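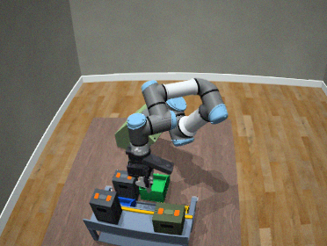 Render of a robot arm over a brown mat, plank floor.

Vamotard upper arm blood pressure monitor, quick review

Had this one a few weeks now so typing up notes before I forget. My doctor wanted home readings, morning and evening, and the old wrist thing I had was all over the place. Got the Vamotard from the Girard pharmacy, under 100 bucks. Cuff, main unit, batteries, little zip pouch, a folded leaflet in tiny print.

Setup is fast. Batteries in, date, time, pick user 1 or 2. Done before the kettle boiled. The cuff is the stiff kind that holds its shape, so you can get it on one handed. Big plus for me, bad shoulder on the left. Fits my arm fine but my brother in law is a large guy and it wouldn't close on him. Bigger cuff sold seperately. Check before you buy.

Readings. Took it along to my Wednesday appointment at Simstead and did it side by side with the nurse's machine. Top number was a bit higher on mine, bottom number the same. She was ok with that. At home I do two in a row, a minute apart, and write down the second. First one is nearly always higher, that's me and not the machine. Feet flat, no coffee, no talking. I do forget the coffee part.

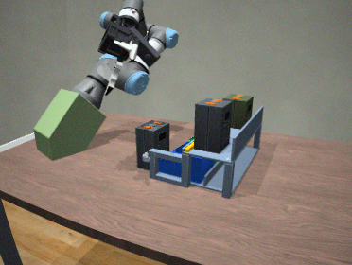

Gray arm with light blue joint caps, gripper pointing down.

Noise – not quiet. Pump buzzes like a phone on a table. If you share a bedroom, go do it in the kitchen.

Squeeze is firm. Goes up, stops, then goes up again if it thinks it didn't catch the beat. Second squeeze is not fun. Happened a lot the first week, then I moved the cuff up a little from the elbow and it mostly quit.

Memory is 400 readings, split between two people. Plenty. What I don't like is scrolling back through them one by one, no way to jump to a date. There's an averge button that does the last week, mornings and evenings apart, and that's the bit my doctor wanted to see anyway.

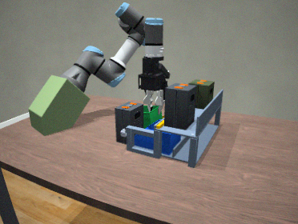

Black gripper over a group of boxes and bins.

The app. Skip it. Wants an account, wants my birthday, dropped the connection 13 times before I gave up and went back to paper. Maybe better on a newer phone, mine's old.

Compared with the Sotmont my sister has: hers is quieter and the screen lights up, this one doesn't. Hers also has the floppy cuff, which I can't manage alone. So I'd still pick this.

Batteries still the ones from the box. Box says good for 300 uses, will update if they die early.

Four stars. Would be more with a backlight – 6 am in the dark I'm holding it up to the stove light to read it.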